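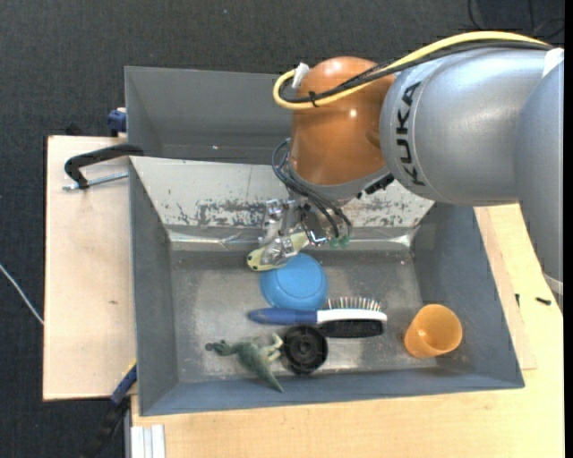
the gray bin, April. blue bowl, hairbrush, and friends

ok so a few people asked what I meant by "the bin" in my last post, so this is going to be a thread about the bin. sorry in advance, I have a lot of feelings about storage

the rule is super simple. anything sitting out that doesn't have a home goes in the gray bin. no deciding, no "oh I'll just set it here for a sec." bin!! you decide later, when you're sitting down with a coffee

I stole this from Jennylyn Samonte, who used to teach the home organizing class at Funberg before they turned that room into a yoga thing. she called hers the lobby. I tried calling mine the lobby for a week and felt silly, so it's the bin

what I like about a bin over a basket: flat floor, straight sides, you can see every single thing in it. I had a deep round basket for years and stuff went to the bottom and lived there. I found a birthday card in it that I never mailed (sorry Telmo)

mine is beat up on the inside and I don't care at all. a worn bin is a bin you don't mind tossing keys into

let's talk about the bowl. I love a bright blue bowl, I will always buy the bright blue bowl, and that's how I ended up with more bowls than cabinet. so the extras go in the bin and have to make their case

upside down, by the way. a bowl that's right side up in a sorting bin becomes a second, smaller bin. you put one hair tie in it and by dinner it's got batteries and a coupon for Flestus from two summers ago. flip it over!

hairbrush: blue handle, white head, a true nomad. hairbrushes are the worst offenders in any house. they get used in the bathroom, carried to the mirror in the hall, and then put down on whatever is flat. I have picked up hairbrushes from the top of the fridge

my fix was a hook inside the bathroom cabinet door. sticky hook, hole in the handle, done. if your brush doesn't have a hole, a tall cup works fine, just give it a cup of its own because toothbrushes and hairbrushes should not be roommates

and then the long pale yellow-green one with the little dark spots. every bin load has one item like this, where you pick it up and go ok, who put YOU in here. my policy is kitchen gets first look at it, and if the kitchen says no it comes back to the table

I do the sorting on the light wood tabletop. used to do it on the floor, like a kid with a puzzle, and dark carpet eats things. I lost an earring back in there and I'm pretty sure the carpet still has it. get up on a table, your knees will thank you too

my order, if you want it: kitchen stuff first, then bathroom, then anything that belongs to another person, then the mysteries. I set a timer for 5 minutes for the first pass and I usually beat it, unless there's paper. paper is a whole other thread

speaking of paper – it does not go in the bin. paper goes in the Kauppinen tray by the door. I paid 27 dollars for that tray and it was the best money I spent last year, it's just a tray, I can't explain it

someone in my replies said she read you should own 1000 things, total, as a household. I don't know who's counting forks but it's not me. Telmo says we'd come in closer to 3000 and that most of it would be his fishing stuff (he said it, I didn't)

anyway I don't do numbers. I do "is the bin full." if it's full, I sort. if it's got a handful of stuff in it I can leave it till the evening and sleep fine

stuff that comes out of the bin more than a couple times without getting a home goes in the donate bag. the blue bowl is on its last chance. I'm rooting for it, it would be so nice for popcorn

a few of you asked about size. big enough for a mixing bowl and a brush to lie flat with room left over, small enough that you can carry it to the next room by yourself. if you need help lifting it you've bought a trunk

I put the sorting order in my Skendutus list too if you want to copy it, it's the one called "bin day." ignore the second half, that's my groceries

next up is probably the drawer under the microwave. I opened it this morning, looked at it, and closed it again. pray for me

oh and if you have a hairbrush system that works with kids please reply, my sister is asking and "sticky hook" did not go over well at her place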